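Giving up energy drinks at work: cold turkey or taper?
Zetovmont Board > Off Topic > Food and Drink
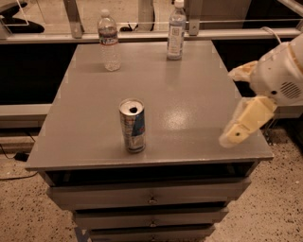 Two waters, one can. Guess which is open.

mbastos_j
I have been on one energy drink a day for longer than I've had my current car. Lately it's been creeping toward two, and my sister-in-law says I talk like an auctioneer. I'd like to be down to zero by the end of October. Has anyone here managed it without becoming a menace to their coworkers? I tried quitting outright in spring and made it 38 hours. I spent the last 5 of those lying on the bathroom floor with the light off.
– Jucélia

stefanec_b
Cold turkey. The headache lasts a few days and then it leaves. Tapering is just drinking the stuff with paperwork.

gleice.a
Strong disagree with Bořivoj, who I believe has never been addicted to anything except being right. I went down by a quarter can every few days, poured the rest out in the sink before I started so I couldn't "finish it later," and had one mild headache the whole time. Slow, boring, worked.

stefanec_b
You poured out three-quarters of a can you paid for?

gleice.a
At the end, yes. I also pay for a gym.

ovach_night_shift
What time do you drink it? I used to have mine at 4 pm and then wonder why I was reading about shipwrecks at 2 in the morning. I moved it to before noon and didn't change anything else, and after a couple of weeks I didn't need the second one. Fix the sleep first.

mbastos_j
3 pm, usually. I don't care for this line of questioning.

maiara_amaral
Swap it for tea? A small can of the usual stuff is 80 mg of caffeine, and a cup of black tea is a good bit less, so you still get something. Gleice is my cousin and she will tell you tea is cheating. Ignore her.

gleice.a
Tea is cheating.

dalia_az
Half of it is the cold can and the little hiss, in my experience. I switched to plain seltzer in the same slot of the day and my brain mostly fell for it. Flat water did nothing for me. I could have lined up 16 bottles of it and still walked to the machine.

stefanec_b
Seltzer is water with opinions.

dalia_az
And yet people keep inviting it places.

mbastos_j
OK, the plan: nothing after noon, half a can from tomorrow, seltzer at 3. Bořivoj, if I fail you can have your cold turkey speech, but keep it under a page.

stefanec_b
Already drafted. Good luck – the second day is the bad one.

mbastos_j
Update, 3:10 pm. Seltzer opened. It hissed. I feel nothing, but I was civil to Fagundes from accounts, so I'm counting it.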